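Nenusar cell, Grisville workshop: gripper, wrist camera and bench upkeep

Pictures and notes from the handling cell at Modska. Page kept by Vidar Strand.
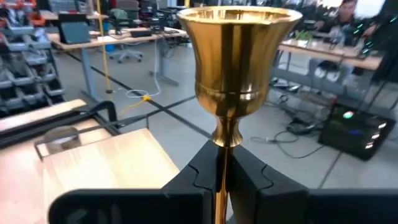 Wrist camera view with the brass hand bell in the grip, cup upwards, fingers closed on the handle.

The cell is a single arm with a two-finger gripper and a small camera at the wrist. It handles objects that are awkward to hold: polished, thin in one place and wide in another, or heavy at one end. The notes below cover the fingers, the camera, the cabling and the routine checks. They replace the sheet that used to hang on the side of the controller.

Fingers

The fingers are matte black and come to a bevelled tip with a notched inner edge. The notches take thin rods such as the bell handle. The broad flat faces are for boxes and anything with parallel sides. A rod gripped on the flats will hold while the arm is still and creep when it turns, so the grasp position has to be taught with the rod in the notches.

Both fingers are changed as a pair. A new finger opposite a worn one closes slightly off centre, and the error then appears in every taught position. Spare pairs are from Myklebust and are stored with their screws in the same bag. The screws from the older pairs look the same but are longer and bottom out before they clamp.

To change a pair:

Open the gripper fully and stop the arm in the service position.
Switch off gripper power at the controller. The emergency stop alone leaves the gripper drive live on this cell.
Remove the left finger, then the right.
Wipe the mounting faces with a dry cloth. No solvent on the mounting faces.
Fit the new pair loosely, close them on the setting rod by hand, then tighten.
Power up, home the gripper and read the closed position. Write it in the log.

The homing step is easily missed, as the gripper will run without it. It will then report the closed position of the old pair. Junhao Dai lost most of an afternoon to this and has since put a prompt on the start screen.

Grip force

Force is set per object in the object table. The bell is on setting 7. At lower settings the handle turns in the fingers when the wrist rolls, and at higher ones the lacquer on the handle marks. The default for a new object is 3, and it is raised one step at a time with the arm low over a padded surface.

Polished brass should be wiped before it is used for a force test. Finger grease on the handle lowers the friction enough to need a higher setting, and that setting then stays in the table after the handle has been cleaned. The cloths for this are in the drawer under the bench. Metal polish leaves a film and is not to be used on test pieces.

Wrist camera

The camera is fixed to the gripper body and looks along the fingers. In the normal mounting both fingertips are in view when the gripper is closed, one from each side of the lower part of the picture. If only one is in view, the bracket has slipped. It has done so twice, both times after the arm was parked against its cable.

Exposure is set by hand. Automatic exposure is switched off as a polished object close to the lens drags the whole picture dark and the bench behind it can no longer be read. With a fixed exposure there will be highlights on brass and steel, and pale wood may wash out where the overhead light falls on it. Both are acceptable. What matters is that the finger edges stay distinct from the object.

Focus is set for the fingertips. The far side of the room will be soft. Anyone who tries to sharpen it will lose the tips, and the focus ring should be left alone unless the camera itself has been replaced.

The lens is cleaned weekly with the blower, then a lens tissue if the blower has not been enough. The workshop air carries fine dust from the cutting room next door and it settles on the lens when the arm is parked facing up. The park position was changed for this reason and the camera now faces the bench overnight.

After any work on the bracket, run the camera check from the service menu. It takes almost 20 minutes. The arm moves through the full set of poses without pausing, so the bench must be clear and the gripper empty. A result above 2 mm is a fail. Loosen the bracket, seat it again and repeat. If it fails again, check the wrist flange screws before suspecting the camera.

Cables

Camera and gripper cables leave the wrist together and part at the elbow. The loop at the wrist must be long enough for a full roll in either direction with nothing pulling at the connector. Check it by hand with the drives off. Roll the wrist slowly to each end and watch the connector, not the loop.

Ties on the moving part of the arm are the soft reusable kind. Hard plastic ties have cut into the outer sleeve in the past and should be removed wherever they are found. The clamp at the elbow holds the sleeve and must not bear on the cables inside it.

Floor cables are the usual cause of a dropped camera signal. The connector sits under the bench, where it can be knocked by a chair or a foot. When the picture freezes or comes and goes, reseat that connector first. Restarting the software brings the picture back for a short time whatever the fault is, and has hidden a loose connector more than once.

Routine

Start of day: look over the fingers for chips and for loose screws. Home the gripper. Confirm both tips are in the camera picture. Pick up the setting rod, roll the wrist, put the rod back. If the rod has moved in the grip, stop and check the fingers.

Weekly: clean the lens. Inspect the wrist loop. Wipe the arm with a damp cloth, wrung out. Check the bench fixings, which work loose if the arm has been run fast with a heavy object. Copy the object table to the shared drive.

Monthly: wrist flange screws to the marked torque. Full camera check. Compare the closed position in the log with the first entry for the pair in use. A steady drift means wear in the notches. A sudden step usually means a screw.

Known faults

Gripper stops short of the object and reports a successful grasp. The object width in the table is too large. This happens with objects that have been entered at their widest point. For the bell, the width is that of the handle where the fingers close, and the cup is entered separately as clearance.

Gripper hums when closed. Force is set above what the drive can hold for long. Lower it, or shorten the hold.

Arm stops at the start of a pick with a collision message and nothing near it. Payload is wrong, most often left over from the previous object. Select the object again from the table, confirm, and restart the pick.

Object swings at the end of a fast move. A bell held by the handle with the cup uppermost has its weight well away from the fingers. Reduce the deceleration before raising the grip force.

Changes to this page

Tuesday, August 6, 2019: torque check moved from weekly to monthly. Note on finger screws added.

Still to be written: the replacement procedure for the gripper drive, which Junhao has in draft and which will be added in September. Until then, a gripper with a drive fault is to be taken off complete and left on the service shelf with the fault code written on a label.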